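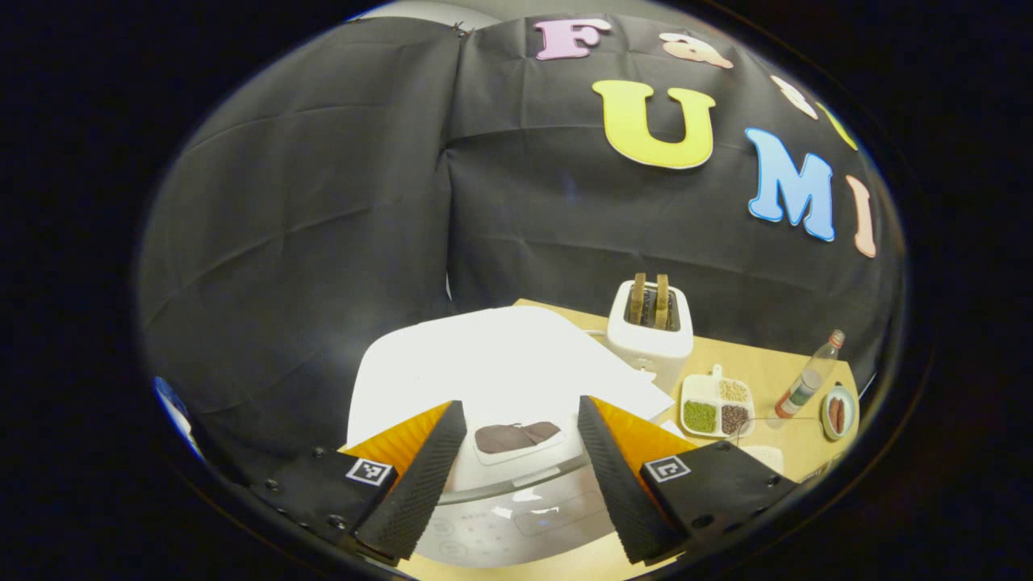
Perano Gripper Trials

The Perano gripper trials are a long-running series of comparisons between hand-held gripper tools, held in the Rinden workshops and known to most who follow them simply as "the Perano". They began as a friendly disagreement over finger pads - ribbed or smooth, soft or firm - and have grown a good deal since then, with 234 recorded sessions in the first two years alone.

Each tool is tried on a table laid with everyday things such as toast, sausages, small dishes of beans and a tilted glass bottle. Tools with black textured pads on their two fingers, and a square printed marker on each side so that the opening can be followed by camera, are a familiar sight.

The Iltex controller was compared with the older Bạch unit over 11 weeks one winter. The Iltex closed more gently, though many people remained very fond of the Bạch, which was kinder to tired wrists.

See also: Finger pad; Parallel gripper; Rinden workshops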